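Chapter 13
Planning in Rooms the Robot Has Not Seen

13.1 Why the planner needs a scene
13.2 Randomized rooms
13.3 From camera pose to base frame
13.4 Collision checks for two arms
13.5 Exercises

In Chapter 12 we wrote a planner for one arm bolted to a bench. The obstacles were boxes, we typed in their positions by hand, and they stayed put. A mobile robot with two arms gets none of that help. Its software has to build a list of obstacles from what its sensors report, decide which parts of that list belong to the robot itself, and find a path for each arm that keeps clear of the other.

Most teams start this work in simulation. When Adwoa Amegashie and Emiliano Lorente wrote the Batetti planner, they ran it through 2234 generated rooms before they moved a real joint. The planner found a valid path in 1675 of them. The failures were more useful to study than the successes, and we return to them in Section 13.4. Many came from one mistake: the camera's tilt had been applied twice, so a level floor was stored as a ramp.

Generated rooms are often odd to look at. Wall textures, furniture and large plain shapes are drawn from separate lists and placed by a random seed. The planner does not care whether a room is tasteful. It cares where the surfaces are, and a wide mix of surfaces shows up bugs that a tidy room would hide.

Shadows deserve early attention. A shadow changes the color of a surface but takes up no space, and a perception module that finds objects by color edges may report one as an obstacle. A module that uses depth should not.

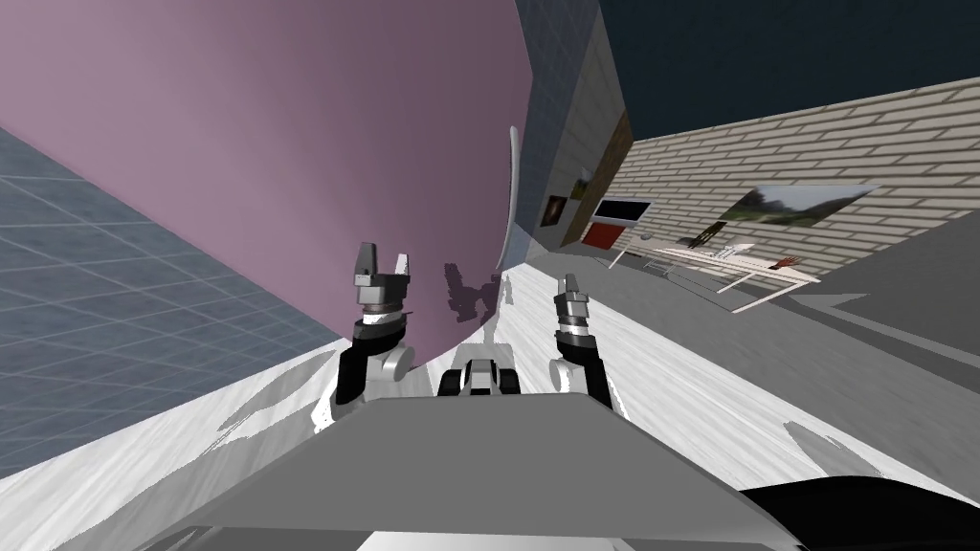

Figure 13.1 Simulated room with both grippers in view. Note the arm-shaped shadow on the pink surface.

Keep Figure 13.1 at hand as you read Section 13.3. The brick wall and the long white table both slope in the view. Before any planning begins, the software must rotate its measurements into the base frame – the coordinate frame fixed to the robot's body – so that the table top comes out level.

You will need the transform code from Chapter 12 and the room files for this chapter. Start with seed 1145, which all the worked examples use.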